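Can a machine put away the kitchen yet? A visit with Dosach

Posted Wednesday, September 9, 2026

The engineer who received me at Dosach asked that I leave out her name, and I agreed. She prefers that people talk about the work. Her group of engineers in Gramby is trying to teach one robot arm to tidy a kitchen, and my first question was the one my neighbours always ask me: when can I buy it?

"Not this year, and not next year," she said. "If somebody promises you a date, ask them to let the arm loose in your own kitchen, with your own mugs. Then wait and see how they answer."

The project is called Sultana. It began with one chore which sounds very easy: pick up a thing from the table and place it where it belongs. A child of four can do this, although perhaps not willingly. For the arm it is a long chain of small decisions, and each of them can go wrong.

I asked why they practise with toy food. She told me that real fruit was tried in July, and after one week they had learned mostly about bruises. "A toy strawberry has the same shape in the morning and in the evening. When the arm fails, I want to know it is the arm that fails. With a real strawberry I could blame the strawberry."

Bottles are her favourite subject. A bottle that lies down has a thick end and a thin end, and the arm must choose where to hold it. "If it takes the cap, the heavy part swings down. If it takes the middle, maybe the fingers are not open enough. You and I feel this in the hand before we think. The arm has to be taught."

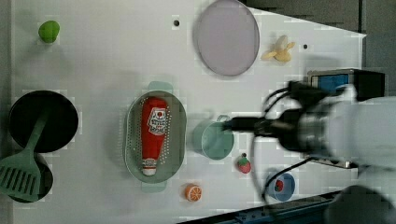
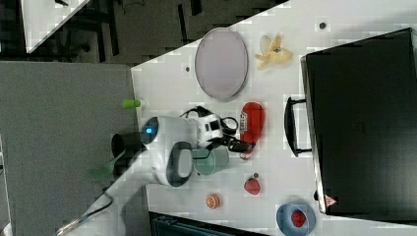
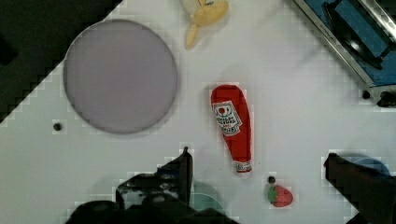 The work table at Dosach, with the ketchup bottle in the colander (first picture) and lying on the table (second and third).

The numbers are modest, and she did not try to make them look bigger. In the last series the group made 500 attempts with mixed objects, and 188 of them ended with the object in the wrong place or in no place at all. She keeps a list of all failures. At the time of our conversation it had 747 lines, going back to the start of Sultana.

"I read the list more often than the results," she said. "There are lines which only say 'touched, did not hold'. Those are the ones I worry about. The arm was almost right, and almost right on a glass means you are sweeping the floor."

We spoke also about the shop floor, where I expected that the situation would be easier. She agreed, but only partly. Dosach has a second, smaller trial with Dollgate, a warehouse that packs kitchen goods. There the objects come always from the same side and the light does not change. In a home, somebody leaves the spatula across the pan and goes to answer the phone.

"In the warehouse I would trust an arm with boxes today," she said. "With loose things in a bin, some days yes. In the kitchen I would trust it to hand me a toy banana."

I wanted to know about speed. A person clears a small table in a minute or two, while their arm needed 78 seconds for one bowl on the day they measured it properly. She shrugged at this figure – speed is the part she is least concerned about, and she thinks it will come when the grip is reliable. What she would like to have first is an arm that notices its own mistake, stops, and tries again from another side. At present a person watches and does the noticing.

And dishes? Is there any hope for those of us who cook every evening? She laughed and said she also has a sink at home.

"Washing is far away. Water, foam, everything slippery and everything the same colour. Putting the clean things in the cupboard is nearer. I think I will see that one while I am still working." She has eleven years until her retirement, she added, so I should not write that she was being optimistic.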